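Semana rara en el club. Voy con prisa porque a las ocho cierran el aula y todavía tengo que pasar los registros al disco del grupo, así que esto va en plan notas. Luego lo ordeno. (No lo voy a ordenar.)

Para quien llegue nuevo: estamos preparando Killesa, que es el nombre que le pusimos al proyecto de agarre para la competición de agosto. Todo en simulación de momento. El brazo de verdad está en Plultholm y solo nos lo dejan el último mes, así que hasta entonces, simulador y paciencia. Sobre todo paciencia.

Lo que se hizo:

Cambiamos los objetos. Los cubos y cilindros ya los teníamos más que vistos y la política los cogía casi dormida. Rhys Whitcombe, que lleva el grupo y manda los correos más cortos que he leído en mi vida, nos escribió una línea: "formas feas, por favor". Pues formas feas. Cosas que se estrechan, que no tienen dos caras paralelas, que se escurren hacia arriba cuando cierras la pinza. Me pasé dos tardes enteras arreglando mallas que venían con las normales del revés. Dos. Y una de ellas con la calefacción del aula a tope.

Las colisiones. Aquí perdimos casi todo el tiempo. El simulador te mete una envolvente convexa por defecto y con un objeto con reborde eso es un desastre, los dedos se quedan apretando aire. Hay que descomponer la malla en trozos. Con 10 trozos por objeto iba bien, con más se arrastraba todo y el portátil sonaba a secadora. Nos quedamos en 10.

La fricción. Sin comentarios. Bueno, uno: si alguien toca el fichero de parámetros que AVISE en el grupo. El jueves de nadie es culpa mía, pero estuve una tarde entera buscando un fallo que era un cero de más.

Los episodios. Lanzamos 700 por la noche, con la posición inicial del objeto aleatoria y un poco de giro. De los que fallaron, 36 eran el mismo fallo calcado: la pinza llega bien, cierra bien, y al levantar el objeto gira sobre sí mismo y se va. Yo creo que es que agarra demasiado arriba, en la parte estrecha. Thaler – el otro equipo, los de la planta de abajo – dice que a ellos les pasaba igual y que lo quitaron bajando la velocidad de subida. No me convence, eso es tapar el problema. Pero lo voy a probar, claro que lo voy a probar, queda poco.

También estamos con las cámaras. La de la muñeca ve muy poco, en cuanto el brazo se dobla hacia atrás tienes media imagen ocupada por plástico blanco y la red se lo tiene que tragar. Hay gente en el equipo que quiere quitarla y dejar solo la fija. Yo voto por mantenerla. Cuando el objeto ya está entre los dedos es lo único que te dice si se está torciendo o no, y ahí es justo donde fallamos.

Ah, y lo de Fostia. Nos han dejado usar su servidor por las noches hasta que acabe el curso, a cambio de una charla para los de primero. La charla me ha tocado a mí. Son 9 diapositivas y llevo hecha la portada. Si alguien tiene vídeos de agarres fallidos que se vean bien en proyector que me los pase, a los de primero les va a gustar más eso que las curvas de entrenamiento. A mí tambien me gustaría más.

Cosas pendientes, para que no se me olviden:
– repetir los fallos con la subida lenta (vale, Thaler, vale)
– forzar el agarre más cerca de la base y comparar
– guardar las semillas, que la otra vez no las guardamos y fue un drama
– renombrar las carpetas, "final_bueno_2" no es un nombre
– la charla

Lo de las semillas va en serio. Sin semilla no hay forma de volver al mismo episodio y acabamos discutiendo de memoria sobre agarres que vimos una vez a las once de la noche.

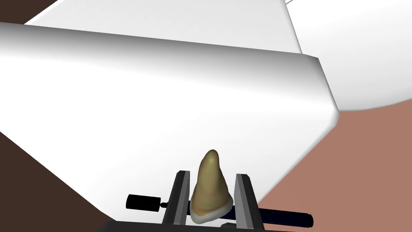
Y me falta escribir a Rhys para lo de las horas en Plultholm, que si lo dejamos para el final nos toca otra vez el turno de las siete de la mañana. Le escribo esta noche desde casa, en cuanto cene.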